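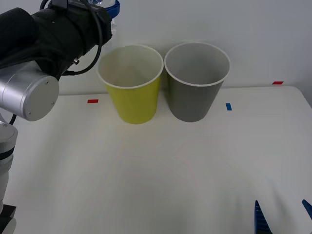

Are coloured paper cups worth paying extra for over the plain white ones?
For a party or a busy tea table, yes. For one mug of squash at your desk, save your money.

Last updated: January

Print this page | E-mail this page

Osum paper cups, mixed colours — review by Ntombi Fourie

Writing this between loads of washing so forgive the state of it. We got through a sleeve of these over the holidays and then another one, and I've got opinions now.

What you get. Paper cups, coloured outside, white inside. Usual tapered shape, rolled white rim. My pack had a yellowy green and a grey and that's the two I've used most. The green is nearer lime than the website makes out. Grey is just grey, flat, a bit office. I liked it more than I thought I would. Stand the two side by side and they look quite smart, which I did not expect from a paper cup.

I bought the 90 pack. There's also a 300, and a catering box of 1,000 if you've got a village fete on or somewhere to put it. I haven't.

Why bother with colours. Kids. Give each one a colour and they stop picking up each other's drinks. Works for grown ups too. We did green for squash and grey for water at my sister's do and hardly anyone got it wrong, apart from my uncle, twice. You can write on the grey with a black marker and read it from across the room. On the green a biro is useless, go for the marker.

White inside is a proper plus. You can see how much is left and whether someone has already had a go at it. I once had a set of Condori cups that were dark all the way through and you couldn't tell tea from coffee without sniffing. Gave up on those.

Cold drinks. Fine. Squash, juice, fizzy water, all fine. Left one half full on the windowsill overnight to see, and in the morning the bottom had gone a touch soft but no leak. Ice makes the outside sweat and the colour stayed put, nothing came off on my hand or the tablecloth.

Hot drinks. Hmm. They are single wall. The pack says hot and cold and yes, they hold tea without falling apart, but you want to hold it by the rim for the first few minutes. I doubled up, one inside another, and that was comfortable. Uses them up twice as fast though. If it's mainly tea you're after get the Vasness double wall ones. Dearer, duller to look at, but you can pick them up like a normal person.

The rim. Nice and smooth, tightly rolled. I had 3 in the whole pack where the roll had come undone at the seam and those dribbled down the chin. Binned them, or rather the kids had them for paint water. Not a bad rate. The Rimex ones I bought last summer were much worse for this, whole stack of them squashed on one side straight out of the bag.

Standing up. Narrower at the bottom than the top, as cups are, so outdoors and empty they go over in any breeze. Put a splash in first then set them out. Indoors on a flat table no trouble at all.

Stacking and unstacking. This is my main moan. They grip each other. You pull one and get two, every time, and if your hands are damp it's hopeless. A little twist as you pull sorts it. Once they've been apart they don't stick so badly so if you've a lot of guests coming, split the sleeve beforehand and restack it loosley.

Other uses, as we had loads left:
— seedlings. Poke a hole in the bottom with a skewer. Lasted long enough for sunflowers to get going
— screws and picture hooks while I was doing the hallway
— that game with a pea under the cup, which kept the little one quiet for ages
— pens, on my desk, grey one, still there

Recycling. Check with your own council. Ours won't take paper cups in the kerbside bin because of the lining and I had to drop them off at the big supermarket. The packet could be clearer on this, it's tiny print on the underneath and I'd already cut through it.

Would I buy again? Yes for parties. I'd like to be able to choose the colours instead of taking whatever mix turns up, and I'd pay a bit more for a pack of just the two I like. For everyday tea no, I've got mugs.

Four out of five. Lost one for the sticking together and teh hot fingers.

Print this page | E-mail this page

Recent reviews
Vasness double wall cups: better for tea?
Condori picnic plates, the big ones
Rimex paper straws after a month
Wipe clean tablecloths compared
Which marker pens write on anything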